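Removing Water Marks and Etching from Polished Marble
Posted Apr 15, 2021 by Kwaku Amegashie

Dark polished marble shows two kinds of damage that are easy to confuse. A water mark is a mineral deposit on top of the stone. An etch is a dull spot where acid has dissolved the polish. Run a fingernail across the mark. A deposit feels slightly raised; an etch feels level or sunken.

What you need
Single-edge razor blade
pH-neutral stone soap
Marble polishing powder
White felt pad
Two microfiber cloths
Spray bottle of distilled water

Deposits
1. Wash the area with stone soap and dry it.
2. Hold the blade nearly flat and push it across the deposit. Do not drag it sideways.
3. Wipe up the residue and check under a low lamp.

Do not use vinegar or any descaler. Both will etch the surface.

Light etching
1. Mask the edges of the work area.
2. Sprinkle on a teaspoon of powder and add water to form a thin paste.
3. Rub in small circles with the felt pad for 10 minutes. Keep the paste damp.
4. Rinse twice and dry.
5. Compare the gloss with the surrounding stone. Repeat once if needed.

If you use a drill with a felt attachment, stay under 700 rpm. Higher speeds dry out the paste and leave swirl marks.

Etches you can feel clearly have to be honed first with diamond pads, which is covered on a separate page. Ginette Dufour tested the hand method in February on an offcut from the Dotville yard, and it did not remove anything deeper than a surface haze.
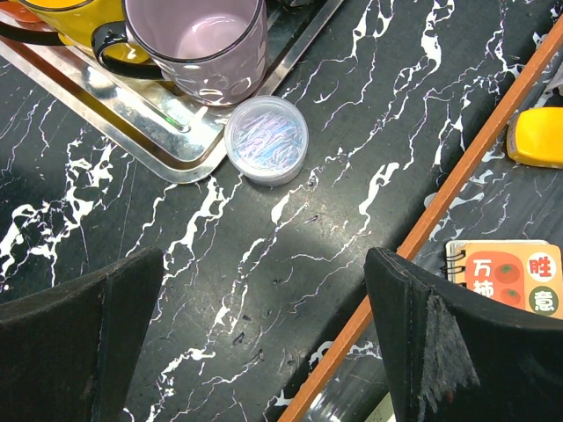

Wait 10 hours after the final rinse before applying sealer. Natural pits are normal in this stone and should not be filled with powder residue, so brush them out with a soft toothbrush while the surface is still wet.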